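Can a batter who retired hurt come back in after the ninth wicket has fallen?
Posted in Cricket > Rules and scoring
13/02/2022

Leonor Sequeira

We had an argument after our league game and neither side has let it go. It was a 40 over match, Warkel against Gernen. Warkel were chasing and our number three took one on the hand when he was on 35. He went off, the scorer wrote "retired hurt" and the next batter came in as normal.

We then lost wickets steadily. When the ninth one fell we still needed 17 to win with three overs to go. Our number three had strapped up the hand by then and had his pads back on, so he started walking out. The Gernen captain said he couldn't bat again. His reasons were that the man had already had his innings, and that he had not asked for permission at the time he went off. The umpires talked for a few minutes and then let him bat. We got home with two balls left.

Gernen have now written to the league asking for the result to be changed. My questions are:

Was the umpires' decision right?

Did our captain need to ask Gernen's captain before the batter came back?

How should it look in the book? Our scorer has left the first "retired hurt" in and then added a second line for the same player lower down, so the card shows twelve names. The club site won't accept it like that.

Gernen Second XI Scorer

I'm at the same club as the people complaining but I'll try to be fair. Your umpires were right. Under Law 25.4 a batter can retire at any time when the ball is dead. The umpires have to be told the reason before play goes on. If the reason is illness, injury or some other cause that can't be avoided, the batter is entitled to resume the innings. He doesn't need anyone's consent for that.

The consent part is where our captain got mixed up. It applies when somebody retires for any other reason, for instance to give a teammate a bat. In that case he can come back only if the opposing captain agrees, and if he doesn't come back he is "retired out".

As to when he can come back, it has to be at the fall of a wicket or when another batter retires. The ninth wicket is fine. He could have come back at the fourth or the seventh as well. He can't swap in halfway through an over because he feels better.

For the book, keep one line per player. Leave him in his original place at number three, carry on his score from 35 and note in the margin the total when he left and when he resumed. If he was there at the end he is "not out". The "retired hurt" goes from the final card and stays only as a note. Also record both partnerships he was in separately, or your fall of wicket figures won't add up.
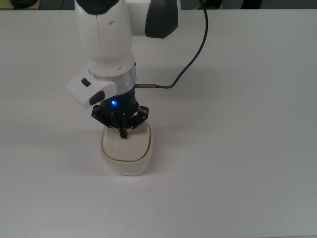
White arm over a small container

Check your league's own playing conditions too. Some competitions have extra rules on this and those come ahead of what I've written.

Zarkard Opener

Never heard of this being a problem. We had a lad retire hurt in July and he came back in with two wickets left and no one said a word. If he can hold a bat he can bat.

Only thing I would say is don't send him out with a runner, we tried that and got told runners aren't allowed in our division any more.

Shakya CC Umpire

The second reply is correct on the law. Two small points to add.

The umpires should have told the fielding captain why the batter was leaving, or at least been able to say so when asked. If they were told it was the hand at the time, Gernen have no case. Ask your umpires to put that in their report in one sentence.

On the club site, the reason it rejects the card is most likely the twelfth name and nothing to do with the retirement. Delete the second line, add those runs to his first entry and check that the batting total plus extras matches the team total before you submit it again.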